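Ullbridge Shared Workshop – the two-armed kitchen helper
Progress report for the Rultura small grants desk
23 Aug 2026

Dear Chanida,

Thank you for your patience, and for the kind note you sent with the second payment. I promised you a proper account of where the build has got to, so make yourself a cup of tea, as Bláthnaid tells me I do go on a bit.

The part we are all most pleased with is the gripping. Both arms are up, and we have moved on from foam blocks to the sort of thing people really have at home.

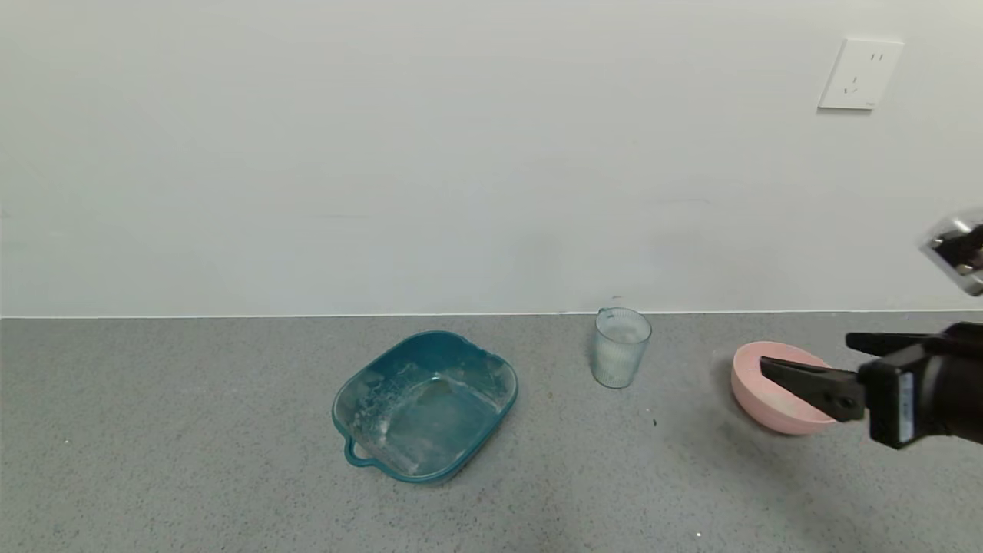
The teal plastic tub turns up in both views, the second of them taken from down at the gripper. 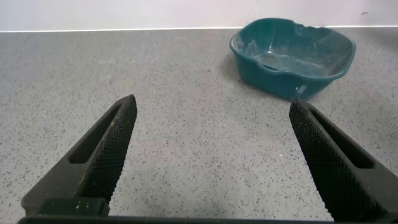
Will the helper be able to wash up by the end of the grant?
It will be able to pick up light plastic dishes, carry them a short way and put them down again, and we would like to leave the water for another year.

I know that is a smaller promise than the one in our first letter, and I would sooner tell you now than in November. Senad did the sums on sealing the wrist joints and it would have eaten most of what we have left, so we talked it over one evening and agreed to get the dry work right first.

As for how well it goes, Lumturie has kept the log. Over the last fortnight she ran 61 pick-ups with bowls and tubs, and 13 of them failed. Most of the failures were rims slipping out sideways as the arm began to lift, and two were my own fault for leaving the speed turned up after a demonstration (sorry, Lumturie!). We have slowed the first part of the lift and she feels it is already steadier, though I'd want another full round of runs before I put a number on it for you.

The Perić motor boards came late but they have behaved beautifully since. The Vokero power supply has been less of a friend – it hums, and it trips if both arms start together – so for now we start them a moment apart. Adoración has a replacement on order, paid for out of the spares line, and we are still within the budget you agreed.

We have also had over 2 months of Thursday evenings with the doors open, and several people who came in to mend a chair have stayed to help with wiring, which has been lovely.

Still to do before the next report: the new supply, softer pads for the fingers, a stop button that can be reached from either side of the bench, and the written guide, which I have started and keep rewriting.

If you would like to come and see it, any Thursday suits us, and there is parking behind the building if you come in by the lower gate.

With warm wishes from all of us,
Adoración's co-lead and keeper of the kettle,
Ullbridge Shared Workshop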